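About Us – Clindusent Robotics Learning Center

Who we are

Clindusent is a small robotics school with a workshop attached, or a workshop with a school attached, depending on which end of the building you come in by. We teach adults and older teenagers how to set up, program and look after robot arms, and in between classes we take on handling projects for shops and light manufacturers who would like to try automation before they spend real money on it. We have been doing this for 16 years now, and we still get a little thrill when somebody who walked in saying "I'm no good with machines" stays past closing time because they want one more try.

We started out in a rented room above a print shop in Cimumgate, with one secondhand arm, a folding table and a kettle. The arm was older than some of our students and it had opinions about cold mornings. These days we have the whole ground floor of the old Vevholm building, just across the canal bridge, and we share the parking lot with the bakery next door (please do leave the two spaces nearest their door for their vans, they have been very patient with us over the years).

What we teach

Our main course is called First Arm. It runs for 8 weeks in the evenings and assumes you know nothing at all, which most people find a relief. You begin with safety and with moving the arm by hand, and by the end you will have planned and run a job of your own, usually picking up ordinary household items from one place and setting them down neatly in another. It sounds modest! But getting a machine to treat a bottle and a box differently, and to be polite to both, takes more thought than you would expect, and we have seen grown men cheer over it.

After that comes Second Arm, for people who want to work with two arms sharing a table, and a short daytime course in gripping, named Yoon after the first workbook we ever wrote for it. The workbook has been rewritten so many times that hardly a page of the original is left, but the name has stuck and we are fond of it.

We keep our classes small. Everybody gets table time at every session, and if you miss an evening you can come in during open workshop hours and catch up without paying anything extra.

Our open day

Every October we open the doors to anybody who cares to come, and it has grown into the nicest day of our year. Last time we had 58 families through between ten in the morning and four in the afternoon, along with a good many neighbors, former students and people who had only come for bread and followed the noise. Admission is free and you don't need to book, though groups and schools should let us know so that we can keep a slot for you.

The day runs in short demonstrations, one every half hour, and in between them the instructors stay by the tables and chat. Children are very welcome. We put down a line of tape that everybody stays behind while an arm is moving, and the little ones get a row of their own at the front. Please wear shoes you don't mind standing in – we have chairs, but never quite enough of them.

The demonstration people ask about most is the grocery table. We like it because everyone already knows how it ought to be done. You have put away shopping a thousand times, you know that a tall carton tips and that a bottle rolls, and so you can judge for yourself whether the robot has been given a sensible plan. Before each run the instructor explains what the job is, where each thing should end up and what could go wrong along the way, and visitors are invited to say which item they would move first. Opinions run strong on this subject, especially among grandparents.

The layout changes through the day. One setup uses a light blue basket with a bottle and a carton standing in it, an amber bottle up on a clear stand, a flat cream tray, and a wire rack behind with cookies and snacks on its lowest tier. The see-through stand tends to start a good conversation, as clear plastic is a classic headache for machine vision and it gives us a chance to talk about how robots find the edges of things.

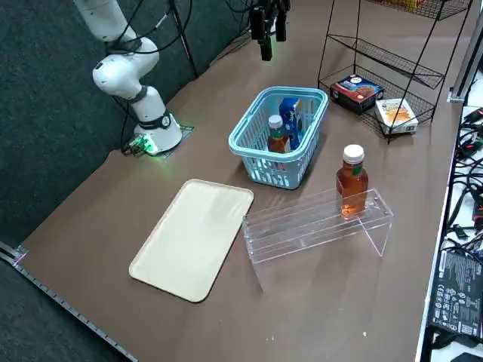 Planning a visit

You don't have to wait for the open day to see us. Visitors can drop in most afternoons from two o'clock, and if a class is going on you are welcome to watch from the benches along the side. School groups usually come in the morning and stay for two hours, with time for questions and a snack. The building is all on one level, with a ramp at the canal side.

If you run a business and have a particular handling job in mind, bring a few of the actual items along with you, in their usual packaging. We would much rather talk over the real thing on a table than a drawing of it, and the first conversation costs you nothing.

Our library corner is also open to visitors. It holds some 2,000 manuals, textbooks and old catalogs, many of them donated by former students, and you may sit and read for as long as the lights are on. Coffee is by the door, and the good cookies are usually gone by three.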